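Thread, Steam and a Very Long Hallway: Open Day at Hurnance

Oct 13, 2022

The Hurnance mill opens its doors twice a year, once in March and once in the fall, and both times the parking lot turns out to be smaller than whoever printed the flyer believed. I left my car at the Fitero garden center, bought a fern out of guilt, and walked the rest.

Hurnance makes sock yarn. It has made other things (blanket wool, upholstery thread, a brief and regretted run of macrame cord) but sock yarn pays the bills. The tour leaves every 20 minutes from the old weighing room, where they hand out foam earplugs and a map. The map shows a gift shop in four places. There is one gift shop.

We started in the fiber store, a brick barn stacked to the rafters with bales. It smells like a wet dog who has come into money. The guide let us put a hand into a bale, and I can report that raw wool is greasy in a way that stays with you through lunch. From there it's up a ramp to the carding hall, and the earplugs begin to make sense. The carding machines are long rows of drums covered in tiny wire teeth, and they comb the fleece into a soft gray fog that comes off the end in ropes. I could have stood there all afternoon. A man behind me clearly planned to.
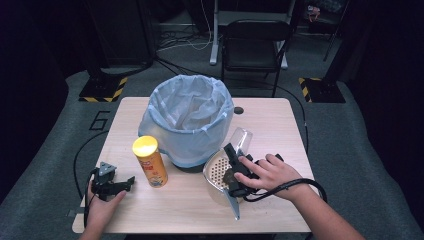 The spinning floor has 1564 spindles, a number the guide repeated until we felt responsible for it. When a thread snaps, a small flag pops up and a worker strolls over and rejoins it with a twist of two fingers, at a speed I would call insulting. Visitors get to try on a slow demonstration frame. My join held for most of a second.

Dyeing is next door and much warmer. They were running a color called Kinyua, a deep rusty red, and the vats looked like soup for giants. I asked whether the name meant anything and was told it had been picked before the guide's time, along with the guide's shoes. Samples from old dye lots hang down one wall, 197 of them, and at least half are beige. People used to want a great deal of beige.

The last stop was a talk on washing instructions by a visiting outfit called Inidier, which sells detergent. The talk was 40 percent useful and the rest detergent. I did learn that I have been ruining my socks on purpose, more or less, for my entire adult life.

Lunch is in the canteen and costs more than it should. Get the soup, skip the sandwich, and sit away from the door.

The shop sells seconds by weight in brown paper bags, and this is the real reason half the line was there. I came out with 2 bags. I don't knit. The fern is doing well.

Next open day is in March. Wear flat shoes, and park at the garden center before everyone else reads this.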